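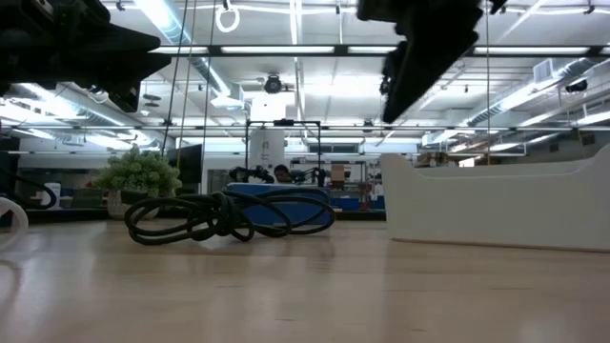 How to label cable episodes so the retry results can be repeated

Plukum project notes, Pladthorpe lab
2019-01-08

These notes go with our result on retries in two-arm cable handling. In short, a policy trained on demonstrations with the failed grasps left in did better on tangled cable than one trained on cleaned demonstrations. The gain only shows up if the failed grasps are labelled the same way throughout. Our first attempt in September was labelled by whoever was free, and we had to throw the labels away.

You will need the recorded episodes, the joint and gripper logs for both arms, and the Vutov labelling tool or something like it that can step through video and logs together. The full set has 670 episodes. Of these, 262 contain at least one failed grasp.

Step 1. Check the time offset

Open any episode and find the first time a gripper closes fully. Compare the video with the gripper log. If they differ by more than two frames, fix the offset before you do anything else. The offset is constant within a recording session but changes between sessions, so check one episode from each.

Step 2. Mark the attempts

An attempt starts when a gripper begins its last downward move towards the cable and ends when it has either lifted or opened again. Mark left and right arms on separate tracks. They often overlap.

Do not mark hovering. An operator may hold an arm over the coil for several seconds while choosing a loop, and this belongs to the approach. We lost a good deal of time arguing over this. The rule we settled on is that if the height rises again by more than 40 mm before the fingers close, it was hovering.

Step 3. Give each attempt an outcome

Use one of these four codes.

H – held. The cable is between the fingers and leaves the table.
M – missed. The fingers close on nothing.
S – slipped. The cable was held and then lost.
W – wrong strand. The cable is held, but it is a loop that tightens the tangle when pulled.

W is the hard one. Watch to the end of the pull before you decide, then go back and set it. If you still can't tell, use H and add a note. Never guess W, as it is the rarest code and a few bad labels change its weight a lot.

Step 4. Link the retries

A retry is a second attempt by the same arm on the same part of the cable, started within 13 seconds of the failure. Link it to the attempt before it. If the operator swaps arms, leave it unlinked. We tried linking across arms and the policy learned to pass the job back and forth.

Step 5. Build the two training sets

For the cleaned set, cut every M, S and W attempt and join the ends. Check the joint positions at each cut and drop the episode if they jump. For the full set, cut nothing, and pass the outcome code in as an extra input.

Keep the two sets the same size by episode. The full set will then have more frames, so train both for the same number of steps, not passes.

Step 6. Evaluate

Use the Van Acker start positions in the order given, with the same cable for both policies. Swap policies after every trial. Cable picks up a set from being handled, and running one policy all morning and the other all afternoon will give you a difference that has nothing to do with training.

Known problems

The tool forgets unlinked attempts if you close it with the right-hand track selected. Save from the left-hand track.

Episodes with stiff cable have very few S codes. Report them separately.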